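Packing cell review, Friday, 2 p.m., upstairs meeting room

Present: Fouad Farah (chair), Hadi Hijazi from Homeck, the two leads from outbound, Marta from purchasing, me taking notes. Illard sent apologies and then sent a long email, which I've put with the papers.

We started a few minutes late because the conference phone wouldn't pick up the Fitzsimmons office. They joined at item 2 and missed nothing they hadn't already read.

1. Last time's notes
Agreed with one fix. I had written that the Jitent trial license covers both shifts, and it only covers days. My mistake, now corrected in the shared copy.

2. Where we are with the Jitent packing kit
Hadi took us through it. The kit on offer is the arm, the gripper, the wrist sensor and the software that plans the placing, with five days of setup on site. He was pretty upbeat, and I'll admit I was too after seeing it at the demo hall! Fouad was more careful and wanted to talk about the foam. Our return cartons have those molded inserts, and a box has to go in between them without riding up on one side. Marta asked if we could just change the inserts. Outbound said please no, they only got the new ones in January.

We spent a good while on this one, with the demo picture up on the big screen.
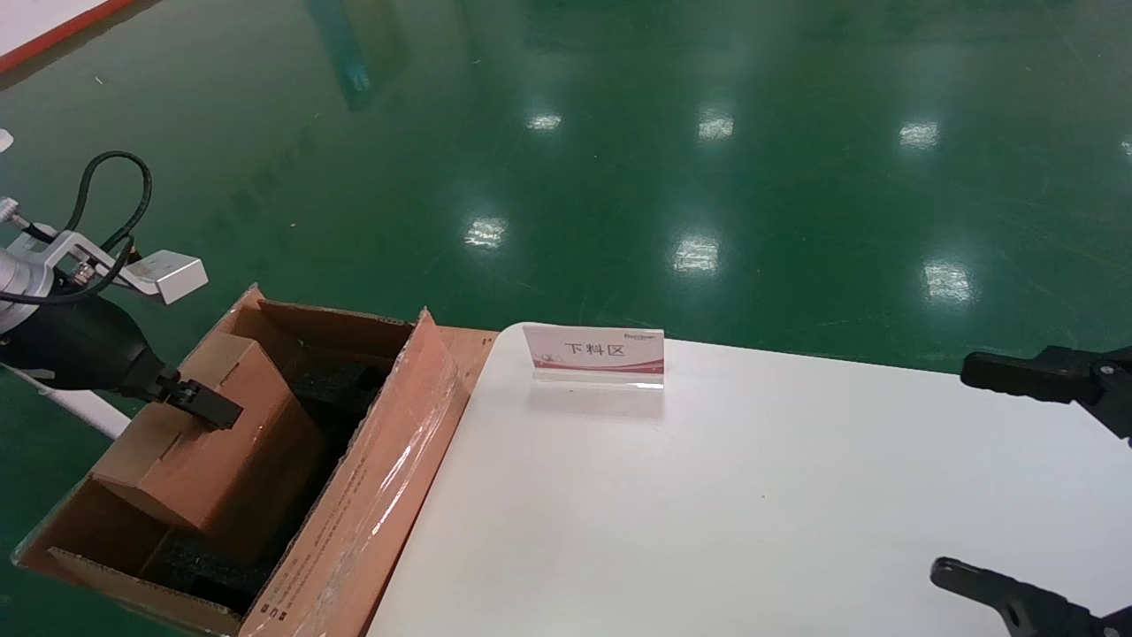
Small carton going into the shipping box, next to the unloading area table (下料区 on the sign).

Fouad's point was the angle. The small carton is sitting tilted in there with the jaw on its top edge, and he wants to know what the kit does if a carton stays like that. Hadi says the software can press again or lift out and retry, and that the number of tries is a setting we'd control. Fouad would like to see that with our own cartons before anybody signs anything. I think that's fair, and so did the Fitzsimmons folks.

One of the outbound leads asked about flaps. Ours tend to spring back in, especially the long ones. Hadi hadn't tested for that and said so, which I appreciated.

3. Cost
The Jitent quote is $1,725 a month for the kit, plus $933 one time for the gripper pads and the mounting plate. Marta wants the pads listed as a separate line so we can reorder them without going back through Homeck. Hadi didn't see a problem with that but has to check. Illard's email says the monthly price is too high for day shift only — nobody really argued. Fouad will ask what adding nights would do to it.

4. Floor space
Short one. The cell fits by door 5 if the pallet wrapper moves. Outbound would love for the wrapper to move anyway (this has come up before, see many earlier notes).

5. Actions
Hadi: test with our cartons and inserts, flaps included, and send us video of the misses as well as the good ones.
Marta: separate line for pads, revised quote.
Fouad: night shift pricing.
Me: measure by door 5, send Hadi a stack of cartons.

No decision on the kit yet. Next meeting once Hadi's test is in, same room if the phone gets fixed.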